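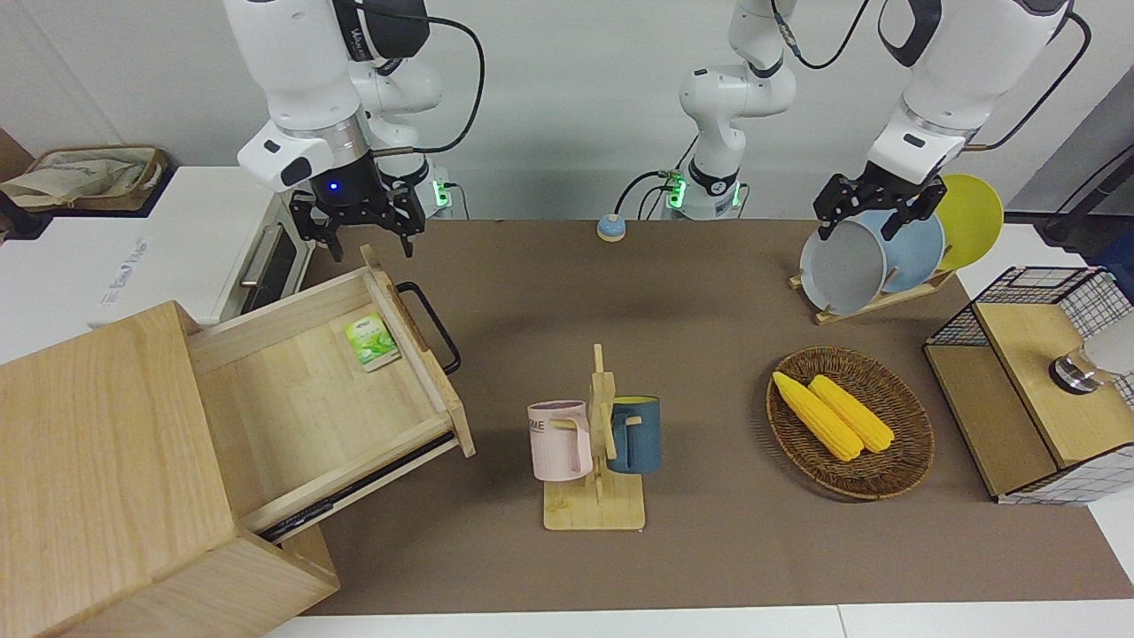
Minutes of the Likel Broadband Users' Group

We opened a little behind time, as the coffee was good and people were still catching up, and the minutes of the December meeting were approved with one spelling fix.

Outages. Members on the Flater line went over the evening dropouts again. Six households kept a log as we had asked (thank you all — it was tedious work and we know it). The drops mostly come after supper and last some 17 minutes. Flater has told two members that the fault is in their home wiring, which those members don't accept, as they had it checked last year. Agreed to send the logs to Flater together, with a cover letter, and to ask for a written answer.
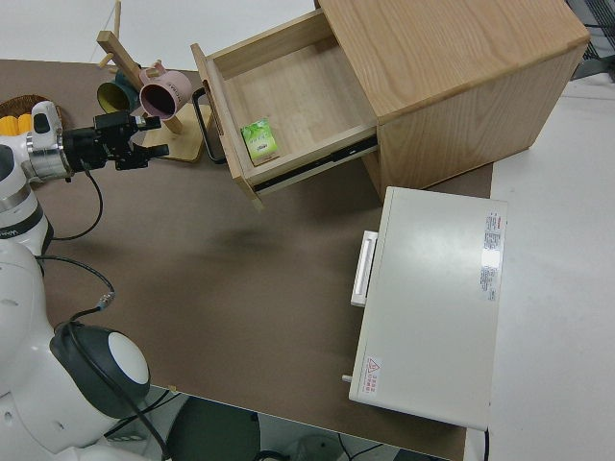
Likel, 5/29/24

Switching providers. There was a long and very friendly talk about Lumorico, which has started taking orders on the north side of town. The monthly price looks fair, but the contract runs 3 years and the fee for leaving early is hard to find in the papers. Agreed that we would not recommend it either way until we have the full terms in hand.

Routers. Several people asked if they must rent the Pramanik box or can bring their own. Answers from the help line have differed, so we will ask by letter and share the reply on the mailing list.

Next meeting to be set by email. Please bring a recent bill if you can spare one.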